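Trarkholm Lab Notes
Gallery: Teleoperated demonstrations, kitchen counter station
Posted January 27, 2022

This page collects material from the counter station at Trarkholm, where operators show a two-finger arm how to handle household items by remote control. The station has a gray countertop, a wallpapered back wall and a set of props that changes from one block of work to the next. Demonstrations are driven with the Tessier hand controller. Views come from the wrist camera unless noted.

The current block covers thin, flexible plastic: bags, sheets and film. The previous block, finished in November, covered rigid containers and is archived on the Triltitz page. Readers comparing the two should note that the controller gains were changed between them. Translation scaling was lowered, and rotation scaling was left alone.

Grasping

Operators are told to approach a sheet from the edge and close the fingers before lifting. A grasp taken in the middle of a sheet gathers several layers, and the policy trained on such grasps tends to pull the whole item off the counter. Edge grasps are slower to perform by hand but give more consistent force readings.

Grip force is set by the trigger on the controller and is recorded with each step. There is no haptic feedback in this version. Operators judge the grasp from the camera view and from the finger gap shown at the bottom of the console.

Occlusion

Once plastic is lifted, it can hang close to the wrist camera and hide most of the work surface. Light comes through a translucent sheet, and a strong light source produces bloom in the upper part of the view. Color survives to some degree; outlines do not. Objects standing behind the sheet are reduced to patches of tone, and the operator has to work from what remains visible on either side.
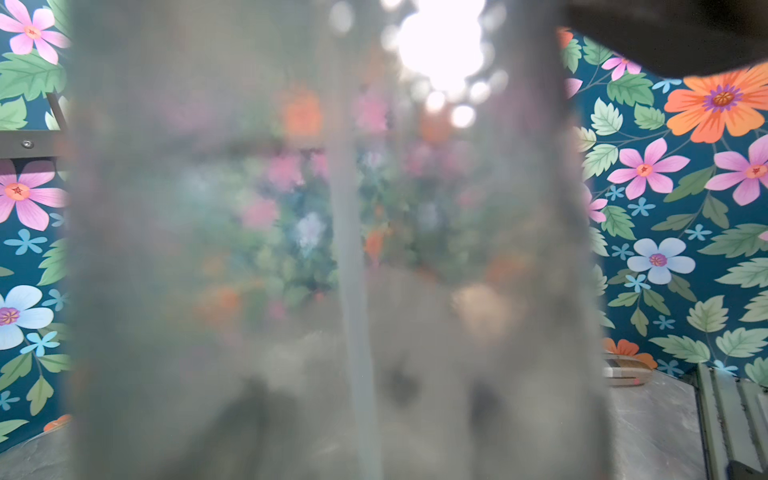 We keep these segments in the set. An early filter discarded any step in which the wrist view was mostly covered, and it removed nearly 40 percent of the lifting phase. Policies trained on the filtered data stopped moving as soon as plastic came near the lens. With the segments restored, the arm continues along its path and waits for a clear view before it releases.

Operators handle occlusion in different ways. Some raise the arm until the sheet falls away from the lens. Others rotate the wrist a few degrees and look past the edge. Both are acceptable. Switching between them within one demonstration is discouraged – it produces trajectories that the model averages badly.

A second, fixed camera is available on the operator's console. It is used for safety checks only and is not an input to the policy. Operators who rely on it make cleaner motions, but those motions depend on information the policy does not have. For this block the fixed view was dimmed during recording.

Release and reset

The release point is chosen by the operator and marked with a button press. The arm then backs away along the approach direction before it returns home. If plastic clings to a finger, the demonstration is continued until it comes free, and the extra motion is kept. Resets are done by hand with the arm in the stopped state.

Counts and format

The block contains 276 demonstrations, of which 222 passed review. Rejected demonstrations fall into two groups: those with a dropped controller link, and those in which the operator left the task to correct an unrelated object on the counter. Both groups are stored separately with a reason code.

Each demonstration is saved as one file with wrist video, joint positions, finger gap, trigger value and event marks. Time stamps are taken from the arm controller. Files written before the November change carry the old gain values in the header and should be rescaled before they are mixed with this block. The rescaling script is in the Pluletstead tools folder, under version 2.

Related pages: Triltitz archive, rigid containers – Tessier controller settings – Pluletstead tools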